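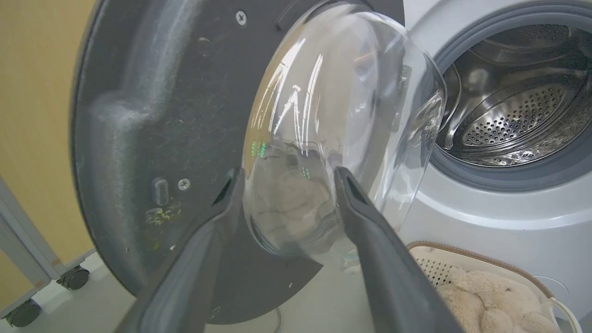 # Monthly Cleaning of Front-Loading Washers

Residents of Predstead House share the laundry room on the ground floor. Each household is assigned one month in the cleaning rota, and the steps below apply to whoever holds that month. Allow 40 minutes, plus the length of the hot cycle.

## Supplies

- Two microfiber cloths
- A soft toothbrush
- White vinegar and a measuring cup
- A shallow tray and an old towel

Do not use chlorine bleach and vinegar in the same session. The two produce a harmful gas when mixed.

## Procedure

1. Check that the drum is empty and turn the machine off at the wall switch.
2. Wipe the inner face of the door with a damp cloth. Lint and hair collect on the plastic ring, and residue may need the toothbrush.
3. Clean the glass on both sides. Plain water is usually enough; dry it with the second cloth.
4. Pull back the rubber gasket gently and wipe the fold, starting at the top. Remove coins, hairpins and any standing water.
5. Slide out the detergent drawer, press the release tab and rinse the drawer under warm water. Brush the housing before replacing it.
6. Place the tray and towel under the filter hatch at the base. Open the filter slowly, let the water drain, rinse the filter and screw it back in firmly.
7. Restore power. Pour 2 cups of vinegar into the empty drum and run the hottest cycle with no laundry.
8. When the cycle ends, leave the door ajar - the drum should air out overnight.

## If the door does not close

Look for fabric caught in the gasket first. If the latch still does not catch, do not force it. Hang the red card on the machine and notify Isauro Olvera in the building office, Room 11. Screws on the door should not be tightened by residents.

## Recording the work

Sign the sheet inside the supply cabinet and note any leaks, odors or unusual noise. Requests to exchange months should reach Ailsa Baxter at least 4 days in advance. The July rota will be posted beside the dryers.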